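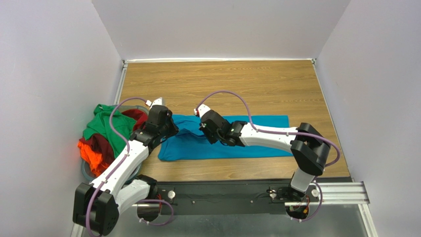

Two robot arms at a wooden table with a blue cloth spread across the front.

How to Size a Battery for a Small Off-Grid Solar System

The battery bank is the part of an off-grid system most often bought at the wrong size. Too small, and the lights go out on the second cloudy day. Too large, and the panels never bring it to a full charge, which shortens the life of lead-acid cells and wastes money with any chemistry. The method on this page covers cabins, workshops and pump houses with a daily load under a few kilowatt-hours. It does not cover grid-tied backup.

Before you start

You need the rated power of every device on the system, an estimate of daily run time for each, and the data sheet for the battery you intend to buy. A plug-in energy meter is worth having for refrigerators and anything else that cycles on and off, as the nameplate figure says little about what these use over a full day.

Step 1: List the loads

Write down each device, its power in watts and its hours of use per day. Multiply the two to get watt-hours. Use the season with the heaviest use. For most cabins that is November through February, when lights run longest and the panels produce least.

Keep AC and DC loads in separate columns. Include standby loads: a router, a charge controller display and an idling inverter all draw power around the clock. The idle draw of an inverter is printed on its data sheet and is easy to miss. In a small system it can exceed the lighting load.

Step 2: Correct for inverter losses

Add up the AC column and divide by the inverter efficiency at typical load. If the data sheet gives only a peak figure, use 85 percent. Then add the DC column and the inverter idle draw. The result is the daily energy taken from the battery.

The Foltholm cabin used as the example on this site has an AC load of 1,020 Wh per day. Divided by 0.85, this gives 1,200 Wh. Its DC lights and the inverter idle draw add another 400 Wh, for a total of 1,600 Wh per day.

Step 3: Choose the days of autonomy

Autonomy is the number of days the battery must carry the load with no useful input from the panels. Two days is common where a generator is on hand. Four days suits a site with no generator and long stretches of overcast weather. Beyond that, it usually costs less to add panels or a small generator than to add storage.

Foltholm has no generator, so the example uses four: 1,600 × 4 = 6,400 Wh.

Step 4: Allow for depth of discharge

Divide by the depth of discharge the battery can accept. For flooded or AGM lead-acid, use 0.5. For lithium iron phosphate, use 0.8 unless the maker states otherwise.

Lead-acid: 6,400 / 0.5 = 12,800 Wh
Lithium iron phosphate: 6,400 / 0.8 = 8,000 Wh

Step 5: Correct for temperature

Lead-acid batteries lose capacity in the cold. Near freezing, expect about 85 percent of the rated figure, and divide the Step 4 result by 0.85. In the example this raises 12,800 Wh to 15,060 Wh.

Lithium iron phosphate loses less on discharge but must not be charged below freezing unless it has a built-in heater. If the battery will stand in an unheated shed, check that the management system has a low-temperature charge cutoff. The cutoff protects the cells — it does not supply the load while charging is blocked.

Step 6: Convert to amp-hours

Divide the watt-hours by the nominal system voltage. At 12 volts, the lithium bank comes to 667 Ah and the lead-acid bank to 1,255 Ah. Both are large for that voltage, and the cables and fuses would be heavy. Moving to 24 volts halves the amp-hour figure and the current for the same stored energy. As a rule, stay at 12 volts only when the peak load is under 1,000 watts.

Step 7: Check the charging side

A bank that is the right size for the load can still be wrong for the array. Lead-acid needs a charge current of at least 10 percent of its amp-hour rating. If the array cannot supply this, add panels or reduce the bank. Lithium has no such minimum, but the maximum charge current on the data sheet must not be exceeded.

Wiring notes

Keep parallel strings to two where possible. With more, small differences in cable resistance cause some batteries to work harder than others. Take the positive lead from one end of the bank and the negative from the other. Fuse each string separately, as close to the battery terminal as the fittings allow.

Do not mix old and new batteries in the same bank. Recheck all terminals for tightness after the first month, and again before each winter.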